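Tracking corrosion in seawater, one slow season at a time
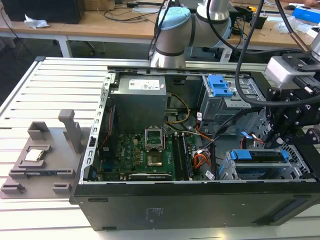 An open desktop tower on the work table, with the side panel off and the motherboard and power supply exposed.

September 15, 2022

The Rilham Marine Materials Laboratory has spent most of its history asking one question: why do two pieces of the same steel, cut from the same plate and put in the same harbor, corrode at such different rates? Its lead chemist, who came to the lab from the shipbuilding industry, has been working on the problem since graduate school. We spoke in an office overlooking the Trondport breakwater, where the lab keeps its exposure racks.

"People think of rust as one thing," the chemist said. "In seawater you have the oxygen, the chloride, the temperature, the flow, and then you have everything that is alive. The living part is what we understood least when I started, and I would say it is still what we understand least."

The current project, called Kidel, looks at the thin layer of bacteria that forms on bare metal within hours of going into the water. Some of those bacteria use up oxygen and slow corrosion down. Others produce sulfide, which attacks the steel and can leave deep pits under a surface that looks sound. The two groups often live in the same film, a fraction of a millimeter apart.

The team hung 385 steel coupons from the breakwater in January, at 3 depths. Each coupon is a flat plate small enough to hold in the palm. A set is pulled up on a fixed schedule, cleaned in acid, dried and weighed. The weight lost gives an average corrosion rate. The pits are measured separately under a microscope.

"The average will fool you," the chemist said. "A pipe doesn't fail at its average thickness. It fails at the thinnest spot. We had one coupon that lost almost no weight, and it had a pit that went more than halfway through."

Measuring pits is slow work. So far the group has logged 3,517 of them, each with a depth, a width and a position on the plate. Much of that was done by two graduate students, and the chemist said the lab would have a hard time justifying the hours if the results were not so different from what the weight loss figures suggested.

At the deepest rack, the coupons lose less metal overall than those near the surface. They also have the deepest pits. The chemist thinks the reason is that less oxygen reaches the lower rack during the summer, which favors the sulfide producers, but does not want to claim more than the data shows.

"We have one harbor and less than a full year," the chemist said. "I would like to see the same pattern in a colder place and a warmer place before I put it in a textbook."

Part of the work has moved indoors. In a room below the office, the lab runs tanks of filtered seawater in which single strains of bacteria can be added one at a time. Electrodes attached to the steel record small changes in voltage as the film grows. A sudden drop that recovers over several minutes usually means a pit has tried to form and then sealed itself over. When the voltage drops and stays down, the pit is growing.

The strain that has drawn the most attention came from a pump housing at the Grecu desalination plant, which had to be replaced years before anyone expected. In the tanks, it produced growing pits in about 46 days. Steel in sterile seawater over the same period showed none.

I asked whether the answer was simply to kill the bacteria. The chemist has heard that question before. Biocides work for a time, but the film protects the cells at the bottom, and those are the ones touching the metal. Chlorine added to the water can also speed up corrosion if the dose is wrong.

"You can make it worse by treating it," the chemist said. "I've seen a plant double its dose every year and get less out of it every time. What I would rather do is change which bacteria settle first. If the oxygen users get there early and keep the surface covered, the others have less room. That is the idea, anyway. We have seen it hold in the tanks for a few weeks."

The next step is to try it outside. Coupons coated with a film grown in the lab will go onto the Trondport racks next to bare ones. The permit has been approved, and the remaining question is how to keep the film alive on the trip from the tank room to the water. The last attempt used damp cloth and a cooler, and most of the film came off on the cloth.

"It's a ten-minute walk," the chemist said. "We are now looking at a sealed tray."

Rilham Marine Materials Laboratory | Contact | Copyright 2022 | Back to top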